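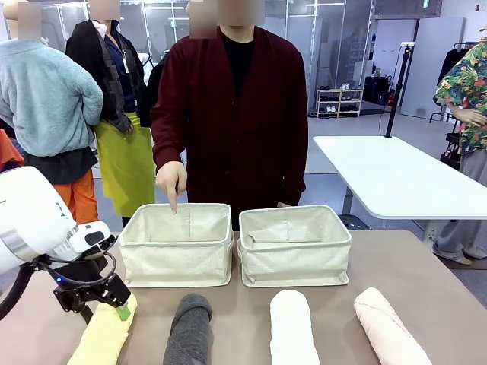
Sorting table, both baskets empty, towels rolled.

Sunday, July, a bit after 4

Natural dye notebook, continuing from the avocado mess. Finally had a go at the gum leaf bath on wool and I'm pretty chuffed, so I'm writing it all down before I forget the bits that matter.

Dry leaf weight was 364 g, mostly from the tree behind the Yu studio, plus a handful of bark that fell in (fine, leave it). Rainwater, big enamel pot, held just under a simmer for 4 hours. I let it go cooler than last time and the colour is miles better for it, a proper burnt orange with none of that sad brown we got in autumn. Smells like cough lollies and the whole shed will smell of it till Christmas!

Fibre: 200 g of the Vidov two-ply, scoured the night before in Restiten. I still think Restiten leaves the wool a bit squeaky compared with the Tultine, but we've only got a dribble of Tultine left and I'm saving it for the silk. Hsin-yi reckons the squeak goes after the second rinse. Second rinse done, still squeaky. Will ask her to feel it when it's dry and we can argue then.

No mordant on the main skeins. I did pop one mini skein in with a rusty bolt, just to see, and it went a grey-olive I really love, sort of the colour of a wet paddock fence. Hsin-yi Lai, if you're reading this, please don't chuck the bolt out, it's in the jam jar by the sink.

Things to sort out:
The pot catches on the left burner. Use the right one, or a diffuser if we can find it.
Strain the leaves BEFORE the wool goes in. I picked bits out for an hour, never again.
Label skeins with the plastic tags. Ink on the card ones ran straight off.

Exhaust bath is still in the pot with the lid on. I want to try cotton in it, soy milk first, two coats, and leave it overnight. If it only comes out peach I'm happy with peach. Still need a light-fastness strip in the north window, half covered with foil, and to write the start date on the back this time.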